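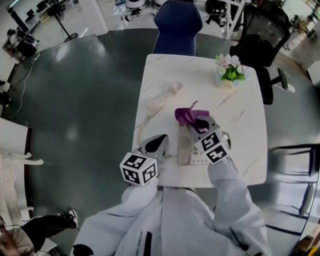

My subject is clean label reformulation, and how little of the evidence for it would pass in any other part of our business. Most of you have been told that shoppers demanded it. When I ask who they told, I usually get a survey, and when I ask about the customer care line the room goes quiet. Leave the phone on the slide for a moment. A beige landline with the handset lying off the base is a fair picture of how much listening goes on. Ask for hands: who has read their own call logs in the past year? Wait for it. Do not rescue them.

Slide 2. What the call logs said

At Okafor we went through 4,000 customer contacts on sauces and dressings. Calls, emails, the occasional letter. I wanted to know how many people brought up an ingredient name without being asked. The answer was nine. Say it slowly. People wrote in about lids, about separation, about the bottle that changed shape, about a price increase they were right to be cross about.

Caveat, and say it before someone else does: people who hate an ingredient may simply stop buying and never call. Fair. But then show me the lost sales. I have asked three agencies for that and got back a mood board.

Slide 3. The survey problem

Show the question wording. "How important is it to you that your food contains only ingredients you recognize?" Who says no to that? You could ask the same people how important it is to be kind to their mother.

Recognition is a strange test anyway. It rewards short words. Salt does very well on it.

If there is a laugh, move on. If there isn't, move on faster.

Slide 4. Swapping the preservative

Now the technical bit. We took potassium sorbate out of a ranch dressing and put in a cultured sugar ingredient sold as Disemov. The sales sheet promised a drop-in replacement. I have worked in this industry a long time and have yet to drop anything in.

What we had to change along with it:
acid level, because the flavor went flat
the starch, because the acid level moved
the pasteurizing step, and with it the line speed at the Drodgate plant
the flavor again

Each of those is manageable. Added up, it was a new product wearing the old label, and we had planned it as a label change. The people who wrote the budget should have known better. I was one of them.

Slide 5. Cukano

Cukano was the second candidate, a vinegar-based powder. Better on mold, worse on smell. The tasting panel at Drodgate were polite about it. The supplier said the vinegar note would fade in storage. It faded into something else.

Do not turn this into an attack on the supplier. Their data were real. They had tested in a broth, at a pH nobody sells dressing at, and they said so in the small print. We skipped the small print.

Slide 6. Is it any different chemically?

Keep this short, it always runs over. Fermented ingredients like these work mostly through organic acids. Acetic, lactic, propionic, depending on the culture. You could buy those acids under their own names. The difference is where they came from and what you may print on the pack.

Someone will say that origin matters to people. Maybe it does. Then tell them the origin. What bothers me is leaving a shopper with the idea that "cultured sugar" is there for taste – we all know why it's there, and the claim "no artificial preservatives" sits two inches above it.

Slide 7. What I would ask for

Before anyone signs off on the next one, I'd want to see two things on paper. First, a shelf life study in your own recipe, in your own pack, run past the date you plan to print. Second, the cost of shorter life if it comes out shorter, including what stores throw away. I have seen plenty of clean label business cases and the waste line is blank on nearly all of them. A dressing in the dumpster has a very clean label.

Slide 8. Where I might be wrong

Retailers with banned ingredient lists don't care about my call logs, and if a big customer says sorbate goes, it goes. Children's products could be a different story as well, I haven't looked. And the newer cultures are better than the ones we tried – so I'm told, by people who sell them.

Questions. If asked about the ranch: it launched in July with the old preservative and a new lid. Complaints about the lid went down.

If asked for the slides, yes, but take out slide 5 first and check with legal.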